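# Mahawong bench cell

The **Mahawong bench cell** is a small robotic workstation for laboratory glassware at Brurport, built around one arm and a camera at its wrist. It is a lovely example of a compact cell that one technician can keep in good order, and its upkeep has changed little since the Mirnus gripper was fitted in February 2021.

## Setting up

The arm is homed first, then sent to 4 taught points along the back of the bench. If any point is more than 2 mm out, all of them are taught again. 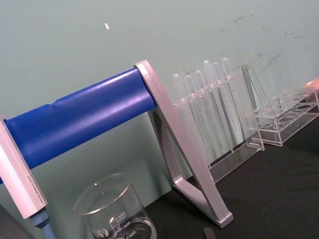 Clear plastic and glass are the great test of the wrist camera, and the cell copes with them splendidly! Exposure is set against the plain wall behind the bench. Upright tubes in the acrylic rack show up mainly by the thin highlights along their sides, so the lamp angle matters far more than its brightness. The white figures on the beaker make a handy focus target, with the 400 mark the usual choice.

## Upkeep

Finger pads are changed after 141 hours of running, and the wrist cable is checked for wear at the same time. Spare pads come from Perness in pairs and need no trimming. The points are checked again after every change.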